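Kudura Conference Interpreting Console, Model 3047

The Kudura 3047 is a desk console for interpreters working at bilateral talks, border meetings and ministry briefings. It carries 2 outgoing language channels and one floor channel, and it can be run by a single interpreter or shared by a pair.

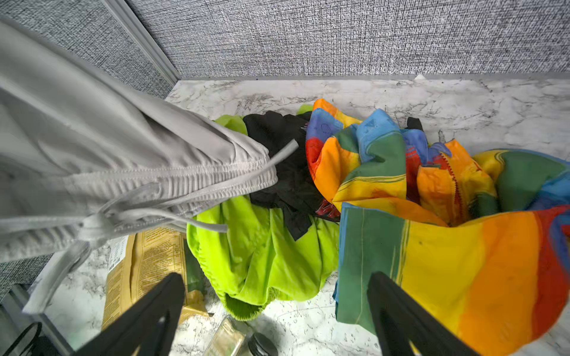

Hedholm Language Services – Diplomatic Meetings Section

Each console has a gooseneck microphone, a cough button and separate volume and tone controls. A relay switch lets the interpreter listen to a colleague's output when the floor language is not one of their own.

The system supports up to 200 delegate receivers. Recording is off by default and has to be enabled by the head of delegation's office – this setting cannot be changed from the console.

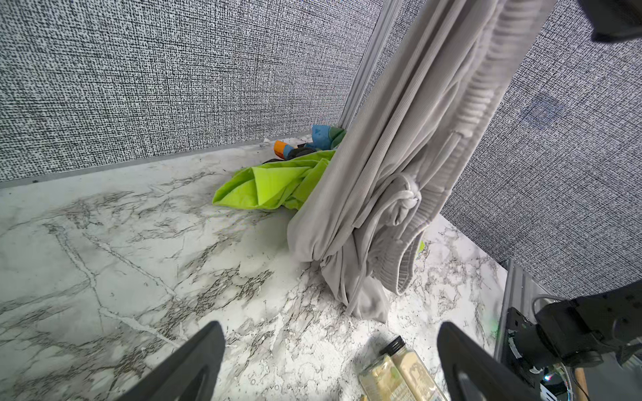 Consoles are supplied with a power unit, a ten-meter link cable and a printed quick guide. Headsets are ordered separately. The Lallent headset is the standard choice, and other models with the same plug will work.

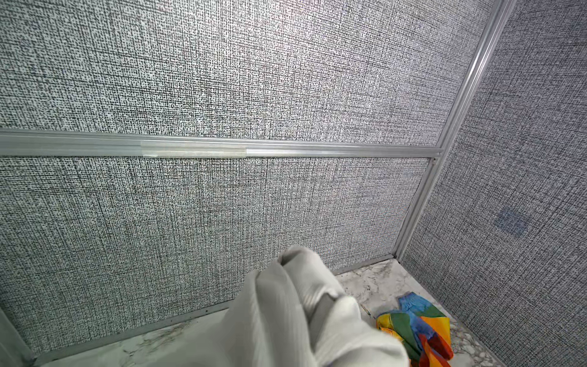
Corner of the booth, with woven-texture wall panels.

Loan requests go to Soledad Soler. For technical questions, including older receivers, contact Liviu Filip. Please return consoles with both cables.

Page updated October 18, 2024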